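5. Fault during the handover trials

The Flillex cell in the Pritchard lab has two arms that share one table. In our project each arm works on its own half, and a paper cup placed between them acts as the object both have to reach without touching each other. The left arm carries a pen on a side rod next to its gripper. The right arm holds a marker in its fingers.

The fault showed up in February, when we raised the speed limit from 30 to 60 percent. The left arm moved in to close on the cup and did not stop at the shared boundary. It kept going until the pen hit the marker, and the right arm went into a protective stop. The left arm did not. One of us pressed the emergency stop 2 seconds later.

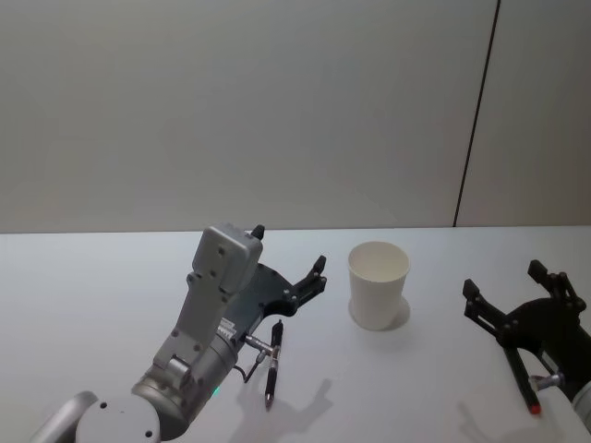
Figure 3. Both arms at the table with the cup between them, left gripper open.

We first blamed the Mandeck controller, but its log was clean. The error was in our own code. The boundary check used the position of the gripper fingers only, so the pen, which sticks out to the side, was never part of the calculation. A second mistake made it worse - the stop signal was sent from left to right but not back the other way.

We changed three things. The pen and its rod are now included in the tool shape. The stop signal goes both ways. The speed limit went back to 30 percent for any move that enters the shared area. After that we ran 1,000 cycles in the Prakard simulator with no crossing, then repeated the cup test on the real arms at the lower speed.

The bent pen rod was replaced. We have not retested at 60 percent.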